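Folding T-shirts: what's worth the bother

Every few months somebody swears by a two-second T-shirt fold. I tried it on 13 shirts one night in November, and by the third I was back to doing it the slow way. The quick fold looks great on a shirt that's already smooth. Mine never are.

What does help is a bigger surface. Lay the shirt out flat, take hold of a corner of the hem and pull it straight before you fold anything. A slick countertop lets the cotton slide around – a table with some cloth over it grips better. Felt is fine, though it sheds, and white shirts show every bit.
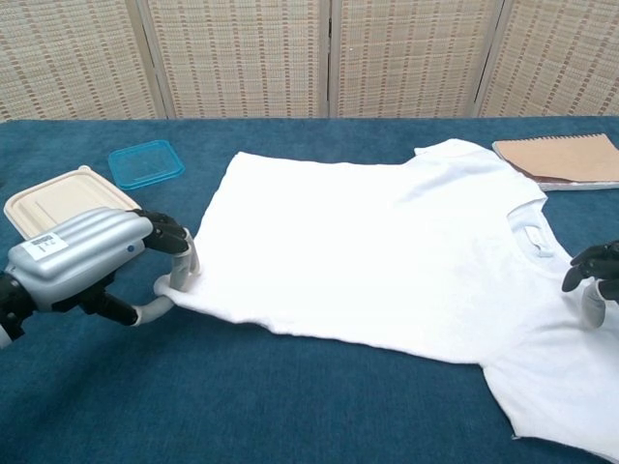
Then bring the sides in, sleeves back, and fold up from the hem in thirds. Skip the plastic folding boards. I bought the Olness one and it made every shirt the same width, a width that didn't fit my drawer.

I'm not sold on filing shirts upright either. It works in a full drawer. Take out 2 or 3 and the rest flop over, and then you're shopping for dividers. The Paredes ones cost more than the shirts.

Scented drawer liners: no. Wash the drawer.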